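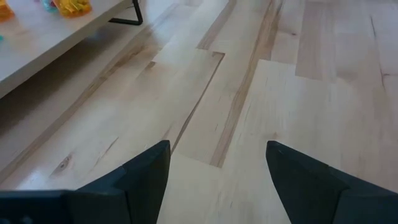
Wrist camera, low table at upper left. The fingers are black and the gap is all floor.

Trositance open afternoon: grippers, arms and a long wait for coffee

I signed up for the Trositance open afternoon in July because our shop needs to replace two grippers and I was tired of choosing them from spec sheets. Spec sheets all agree that the product is excellent. I wanted to stand next to one and watch it miss.

Trositance does integration work and lets visitors try hardware from several makers on its own benches. The invitation promised "unhurried hands-on time." My slot was 40 minutes and I shared it with a group from a packaging plant who wanted to know what everything weighed. I got more time later by being the last person to leave, a technique I recommend.

Getting in

Parking is behind the building, past the loading dock, and the sign for it faces the wrong way if you come from the highway. You sign a tablet, get a sticker, and are walked through to an open office where people are at their desks doing their normal jobs. There is no demo hall. The arms are set up on benches among the desks, and you do your comparing within earshot of somebody's budget call. I liked this more than I expected to. At a trade fair everything has been rehearsed to death, and in an office somebody eventually needs the outlet.

The wrist camera

First stop was the wrist camera, running with a two-finger gripper from Flullamon. The live view goes to a laptop and you drive the arm from a handheld controller. I was told to "get a feel for it," so I spent the first few minutes admiring the floor.

It's a good floor to test a camera on, it must be said. Pale planks with a glossy finish, plenty of glare, and grain lines that look like edges to any software in a bad mood. The bright patches wash out and the boards beside them don't. If you're thinking of a wrist camera for a room with a shiny floor, ask to see it pointed at one. Ours at work looks down at gray concrete and has led a sheltered life.

What I took away from this part:

The fingers take up a lot of the picture. They come in from the bottom, dark and large, and whatever you want to pick up has to share the view with them. Our operator will hate this for a day and then stop noticing.

The open gap is easy to read. Dark fingers against light boards is about as kind as it gets. I asked to see the same fingers against a black mat and was told the mat was at another site.

Small bright things at the far side of a table are recognizable by color well before you can tell what they are. I drove toward a yellow one for some time on faith.

Lag was acceptable. I felt it when I changed direction quickly, and the staff's advice was to not change direction quickly. Fair enough, though our parts do not arrive with that in mind.

I asked about mounting. The camera sits on a bracket that goes between the wrist and the gripper, so you lose a little reach. The answer to "how little" was a shrug followed by an email, and the email hasn't come yet.

Flullamon against Lenz

The main reason I had come was to put the Flullamon gripper next to the one from Lenz. Both are electric, both have two fingers, and both are sold with the word "gentle" on the front of the brochure.

The Flullamon closes smoothly and tells you about it. It has a setting for grip force that you change on the controller screen, and the steps are small enough to be useful. I used it on a foam block, a paper cup, and my own sticker, which it removed from my shirt with more tact than I would have. The finger tips are narrow. Good for getting in between things, less good for anything round that would like to rotate.

The Lenz is heavier in every sense. It closes as if it has somewhere to be. The force setting exists, two menus down, and goes in bigger steps. On the other hand it held the round things without any argument, and the fingers come off with one hex key, where the Flullamon wants two sizes and some patience. Anyone who has changed fingers at the end of a shift will know how much that counts for.

Price came up, as it does. The Flullamon is quoted at 1,090 with a basic set of fingers and the Lenz at 700 without any, and by the time you've added fingers and the cable that is "sold separately for flexibility," the gap gets a lot smaller. I asked whether anyone bought it without the cable. I was offered a mint.

The controller

Both grippers were run from a Horosis controller. I had only seen the Horosis in a catalog, where it looks like a toaster. In person it still does, but the screen is readable from a standing position and the stop button is where your hand goes by itself. You teach points by moving the arm and pressing save. Naming them is the weak spot. By the time I got to it, the list contained POINT_NEW, POINT_NEW_NEW, and one called LUNCH, and I never did learn where LUNCH was.

Switching between the two grippers meant loading a different profile and restarting. The restart is long enough to have a conversation. The packaging people used it to ask what the controller weighed.

Cups on a shelf

The bench I would have stayed at all day had a dark arm over a wooden tabletop and, behind the open space, a raised shelf on a black frame with a row of cups and containers along it. Several are translucent, in light blue and orange-yellow and so on, and there's a frosted white one and a clear one too. See-through stuff is a mean thing to give a camera. I've been to vendor demos where every test object was a matte red cube, and one does begin to suspect something.

Height is the other catch. The containers aren't all the same size, so an approach that suits the small clear one would run straight into the tall one at the end. You have to think about what is next to your target and what the back of the gripper is doing while the front of it behaves.

Next to the shelf is a tall green cactus in a white planter. My driving improved on that side of the bench.

On my turn I went for a cup in the middle, came in too low, and stopped against the shelf board with a small noise. The second approach was slower and ended with the cup in the air, to no applause. If you try this, start with the wrist straight and do your sideways moving first. I did them together, and the cable loop on top of the arm swung more than I cared for.
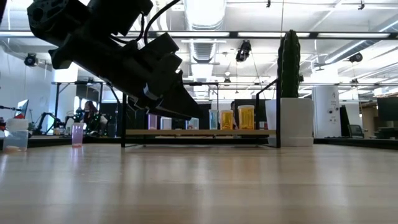 Practical notes

Book the later slot. The benches are quieter after 3 p.m. and the staff are more candid.

Bring your own parts. They were happy to have people try them, and I'd left ours in the car, then at home, having taken them out of the car.

Ask for the black mat in advance.

Coffee is upstairs, one machine, and it also has to restart between profiles.

We've asked for a Flullamon on a 6-week loan, with the wide finger set. The Lenz stays on the list until somebody here has to change the fingers on the other one.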